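Six months without the big shop

I stopped doing a weekly supermarket shop in October. I said at the time that I would write down how it went, and then didn't, so this is me catching up.

The old routine was one trip to the big store at Vornano, 14 miles there and back, with a list I mostly ignored. I kept the receipts for the last stretch of it and the worst one came to £168, for a household of two. A fair bit of that went in the bin.
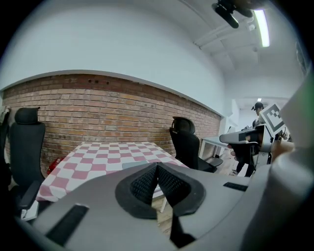
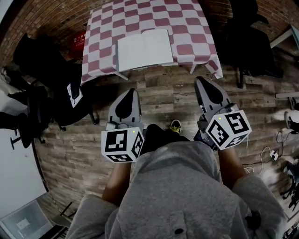 What I do now is buy food every two or three days, on foot, and only what we will eat before the next trip. The greengrocer is at the bottom of the hill and Kramer, the butcher, is next door but one. I cook from whatever I come back with. I have also started laying the table properly, which I never did when dinner was something out of the freezer. A red-and-white checked cloth like the one in the first picture is what I would call a proper tablecloth, and I think the pattern is popular for a good reason: a spot of tomato sauce doesn't show much on the red squares. Plain white lasted one meal with us.

The money is the part people ask about. In the first month I spent more, because I was buying small amounts of everything and had no idea what things cost by weight. Since then it has come down. Our food for last month was £229 all in, and that includes flour and rice from Fovico, who deliver a sack at a time if you order over £35. The rice is good. The flour is a bit coarse for cakes but fine for bread.

Some things are worse. I run out of milk more often. Washing powder and bin bags are dear in the small shops, so I still go to Vornano for those every couple of months and try to keep out of the biscuit aisle. Carrying potatoes up the hill in the rain is no fun either, and the first bag I used split at the handle — I have a Seltix trolley now and don't care how it looks.

I waste much less. The freezer has space in it for the first time in years, and I can see what is there: peas, bread, stock, one bag of plums I keep meaning to use.

Next I want to sort out lunches, which are still mostly toast. If you have a soup that keeps for three days without going odd, please leave it in the comments. No celery.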